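Checkered Cloths: Small Fixes for Big Rooms

Posted 5/27/25 by Iddrisu Eshun

If you have a room with white walls, a white ceiling and a lot of overhead light, you know how it can feel a bit like a waiting area. I love rooms like that! They're bright, they're easy to clean, and one cheap piece of patterned cloth changes them completely. I've been throwing checkered cloths over things for 11 years now and I still get a kick out of it every time.

Picking the cloth

Go for a bigger check than you think you want. Tiny checks turn to mush from across the room, while a big square holds up even under strong ceiling lights. Red and white is my favorite with a wood floor — the warm brown and the red get along beautifully. Cotton is easiest to live with. I have one from Kurnari that has been through the machine more times than I'd like to admit, and the red is still red.

Wash it once before you measure anything. Mine came out 71 inches long and I had already planned the hem (oops).

Covering a box or a low table

Lay the cloth on the diagonal so the squares read as diamonds. It looks softer, and the corners drop down the sides instead of bunching up. Leave at least 6 inches of overhang on the sides people walk past. On a box, put a folded towel under the cloth first, so the edges don't show through as hard lines.

If a corner keeps sliding, sew a flat washer into the hem. Safety pins work too, but pin from the inside. You can also let one corner hang loose on purpose, and I usually do.

Add something green

A small leafy plant next to the cloth is all you need. Green against a white wall looks so fresh, and beside red checks it really pops! Stand the pot on a saucer with felt pads underneath, and lift it when you mop. Water rings on wood planks are a pain to get out.

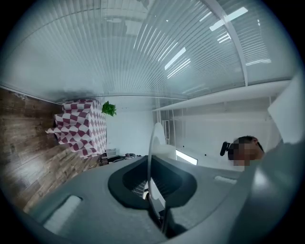 Red and white checks, a little green plant and a warm wood floor.

Keeping it nice

Shake the cloth outside once a week. For wax, let it harden, scrape with a spoon, then iron the spot between 3 sheets of paper towel — two below and one on top. Dry the cloth flat if you have the space. In October I swap mine for a heavier one and store the summer cloth rolled on a cardboard tube, which saves a whole lot of ironing in spring.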